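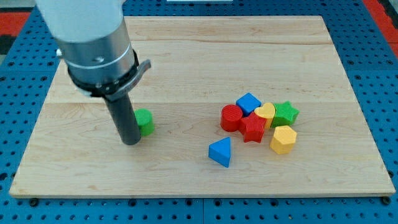 Sorting robot at Weltville lab back at work after Thursday's fault

If you heard a bang from the ground floor on Thursday afternoon, it was the block-pushing robot, and everybody is fine. I've had so many messages that I thought I'd better write it up properly.

The arm was working through a run of 500 pushes, shoving little 3D-printed shapes about on the board, and it had got past 200 without any bother. Then at ten to four it came down too low. The rod met the wood, the arm kept pressing, and the collar holding the rod slipped with a crack you could hear in the kitchen. The collision stop did cut in — later than any of us would like.

Nuria Cantero was at the desk and hit the red button as well, which was quite right. She was well outside the marked area, so there was never any danger to her, but she did lose most of a cup of tea.

Tarek Erraji spent the evening going through the logs and found the cause. The height setting had been changed earlier in the week when we swapped to a longer rod, and the new value was lost when the controller restarted at lunchtime. It went back to the old one without a word of warning. So the arm thought its tip was higher up than it was, and a small error built up on top of that until it touched.

I asked Etelka Nyitrai, who looks after safety for the building, whether she was worried. "The stop worked, but I want it to work sooner," she told me. She has had the force limit turned down, and the arm now won't start until somebody has checked the tip height with a gauge and typed it in. It adds a couple of minutes to each session and there has been some grumbling (mine, mainly).

We've fitted a new collar and Tarek ran slow tests with the speed right down before we let it loose on the shapes again. The lost run will have to be done over from the beginning, which is a pain.

One request: if you restart the controller for any reason, please write it in the book by the door and tell Tarek or me. The full fault report is number 701 in the shared folder.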